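Dresta Garment Handling Project
Progress report to the Haworth Fund, August 11, 2018

Since March we have recorded 254 folding runs at the Plollix bench, and 209 passed review. Most of the rejects were early grasps that slipped at the hem. Towels and shirts are complete. Denim with elastic waistbands remains slow, and operators need almost 6 minutes a run.

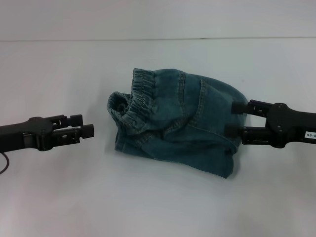
Page 2

Right gripper holding the denim, left gripper open. Bunched starts like this one will make up the next 170 runs.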